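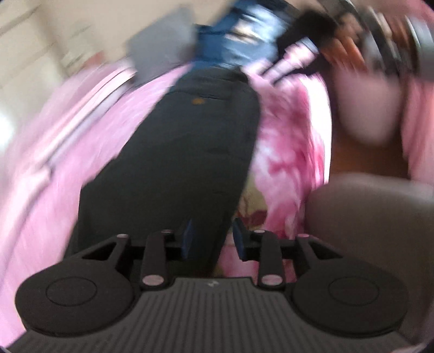 WEAR TESTERS WANTED - work pants and denim shirts

Posted Oct 28, 2019

Dukix Workwear, Vurncombe. Need 16 people for the winter wear test, have 5 so far. Short notice I know, the first batch of samples came in early.

What it is
You get two pairs of charcoal work pants and one blue denim shirt. Wear them. Real work, real days, then tell us what went wrong. Knees, pockets, the waistband, buttons that come off, seams that rub. Keep your own size, dont take a bigger one to be polite.

Who we want
People on their feet or on their knees most of the day. Stock rooms, kitchens, garages, barns, moving crews, school custodians. Desk jobs not this time, sorry, we had plenty of those in June. Any age over 18. Men's and women's cuts both. Very short on tall sizes, and on anyone who kneels for a living (tile, carpet, flooring).

What you do
Fitting at the Wallin building, side door, 75 minutes. Bring the work shoes you normally wear and a belt if you use one.
Wear the pants at least three shifts a week. Shirt whenever you like but at least once a week.
Wash at home, normal detergent, no bleach, no fabric softener. Write down each wash on the card.
Fill in the sheet at the end of each week. One page. Spelling doesnt matter, just put where it hurts or where it ripped.
Do NOT mend anything. If a button comes off, tape it to the card and bring both in.
Bring everything back at the end, unwashed is fine.

Pay
120 dollars, half at the fitting and half when the clothes come back. You also get a new pair from the finished run when that is ready, your pick of color. Lost cards mean no second half, we had to get strict on that.

Also hiring, part time
One person for the fitting room. Measuring, pinning, folding, hanging returns, entering the cards. Two afternoons a week to start, may go to three. Should be okay with a tape measure and with strangers, and able to lift a full carton. Sewing not needed but say so if you can. Pay depends on experience, ask.

How to sign up
Write to Torbjørn Engebretsen at the Dukix front desk or leave a note in the box by the side door. Put your height, waist, inseam, shirt size, what kind of work you do and when you can come for a fitting. No inseam? Put your height, we'll measure.

People from Stulholm welcome, but pickup and return are in Vurncombe only, we can't mail samples.

Tested with us before? You can do it agian, just say which group you were in.

Parking behind the building, not in front of the loading door please.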